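Ticket 1851: Patch arm stops short of port, Catine bench
Product: Hattar cell controller
Site: Nimer, network staging
Priority: Normal
Status: Open, waiting on parts

Reported by second shift

Since the February update the arm brings the cable to the switch and then stops with a force fault. It clears with a reset, but it comes back within 30 minutes. Before the arm came in, two of us patched switches by hand all shift. Now one person loads cables and watches, and the other has moved to labeling and final test. When the arm faults, the labeling person has to leave that work and come back to patching, so both jobs fall behind.

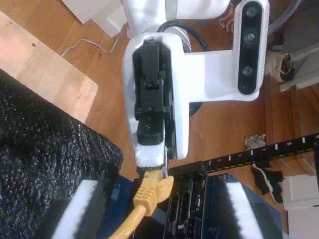
Step 1. Check the force limit

The update had put the limit back to the default. Set it to the saved Nimer value and restarted the controller. Faults dropped but did not stop. The shift lead asked that updates not go in during a shift again — agreed, and noted on the site record.

Step 2. Check the grip

Ran the pick routine at slow speed with yellow and tan cables. The operator says the tan ones hang heavier and pull the plug to one side before it gets to the port. Asked for a separate grip setting for each cable type.

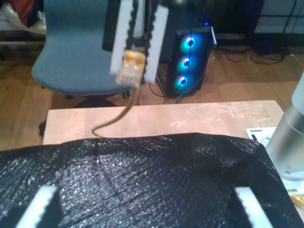

The operator can now pick the setting from the Hattar screen without calling support. This used to need a password only the day lead had, so second shift would wait or go back to hand patching. Password removed for this menu only.

Step 3. Check finger pads

Pads are rated for 2000 cycles and the counter had not been reset at the last change. Nobody on second shift had been shown where the counter is. Ordered 2 sets from Bultura.

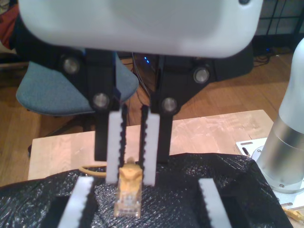
Until they arrive, run at slow speed and log each fault with the cable type. Slow speed costs some output, and the daily target has been lowered to match so the operator isn't marked down for it. Second shift also asked for the pad change to be added to their training. Sent to the Catine bench lead, no answer yet.

Next check: after pads are fitted, start of second shift, 3 p.m.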